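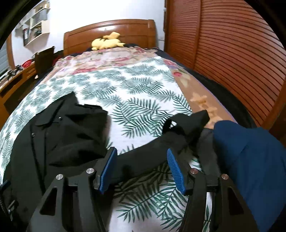
De : Leen Hamdan
À : liste demo-textile
Date : 2023-12-05
Objet : Re: [demo-textile] pliage sur lit, consignes ?

Salut tous,

réponse rapide entre deux trains, désolée pour le style.

Qusai Saab a écrit :
> Bonjour la liste,
> On reprend les démos de pliage chez Tuseck avec la pince à main. Trois
> questions avant que je lance les gens :
> - on garde le lit ou on passe tout sur table ?
> - vêtements noirs, on les sort du lot ? Le suivi décroche souvent dessus
> - combien d'essais par personne avant pause ?
> Evie me dit que la télé-opération suffirait, je suis pas convaincu.
> Qusai

Dans l'ordre.

Le lit : on garde. Draps à motifs, couverture à fleurs, tout ça, laissez comme c'est. En août chez Azar on avait tout fait sur table blanche, et la politique entraînée là-dessus partait en vrille dès le premier drap imprimé. 300 démos quasi inutilisables chez les gens. Donc pas de rangement avant, pas de lit refait exprès.

Les noirs : on garde aussi. Mais ouvrir bien la pince avant d'approcher, marquer un temps d'arrêt au-dessus du tissu, puis descendre. Sur du noir à plis on voit rien du bord, il faut que le geste le montre. Chercher un col, une couture, un bouton pression, bref un repère. Si vous prenez deux épaisseurs au lieu d'une : relâcher, recommencer, et NE PAS couper l'enregistrement. Les reprises servent.

Pause : 23 essais max. Au dela le poignet fatigue et ça se voit dans les trajectoires. Fares en avait fait le double chez Trurkton, la fin de série est toute tremblée.

Télé-op : oui pour les bras fixes, non pour le linge à mon avis. Avec le retard on tire trop fort, on corrige, on retire. À la main on sent le tissu venir. Evie, si tu as des chiffres contraires envoie, je demande qu'à voir.

Autre chose, les patins bleus : vérifier avant chaque série. Nour en a changé 2 la semaine dernière, décollés d'un coté, et il a fallu jeter 13 prises. Commandez chez Stutside, pas ailleurs, l'autre modèle glisse sur le coton.

Pas encore lu le doc de calibration, je regarde ce soir.

Leen

--
demo-textile, pour se désinscrire : écrire à la liste avec « stop » en objet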